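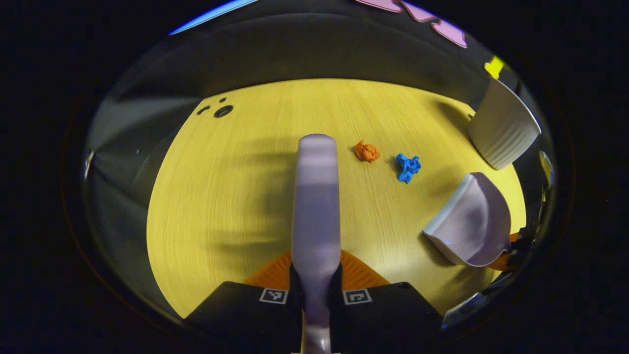 Bramholm has revised the top and bracing of its Ollen acoustic guitar, the first change to the model in eight years. The new version keeps the 19-fret neck and the 403 mm lower bout, but the top is now a thinner spruce plate, left without the amber tint used on earlier runs. Untinted, the plate is a pale yellow with fine grain, close in color to the round wooden tabletop shown here, and it will darken with exposure to light. The finish is a thin satin coat. Back and sides are still mahogany.

The bracing is a scalloped X pattern with a smaller bridge plate. Bramholm says the lighter top moves more freely at low picking strength and that the main gain is in the lower mids. String tension limits have been lowered to match. Light gauge sets are approved for standard pitch, and medium gauge sets are approved only for tunings a whole step down or lower. Using medium strings at standard pitch will void the warranty on the top.

An undersaddle pickup from Trerolex is fitted as standard. The preamp sits inside the soundhole, with thumbwheels for volume and tone, and no hole is cut in the side of the body. Power comes from a single 9-volt battery in a pouch at the neck block. The output jack is combined with the strap button, as before.
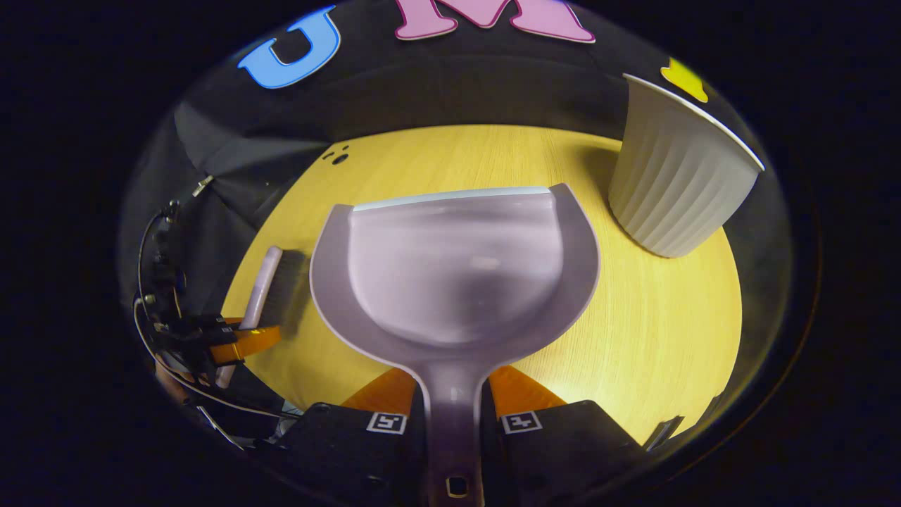
A player who tried a pre-production guitar at the Fragkou shop told us that the feedback point came earlier than on the old model, with the low A the first note to ring, and that a soundhole cover fixed most of it at the cost of access to the thumbwheels. Bramholm says a cover with a cutout for the controls is being tested. It has given no price for that part.

The first run is limited to 400 guitars, which go to dealers in April. Owners of the earlier version cannot have the new top fitted, as the neck angle is different, but the Trerolex system will be sold separately and fits the older saddle slot without routing. Left-handed guitars will follow in a second run.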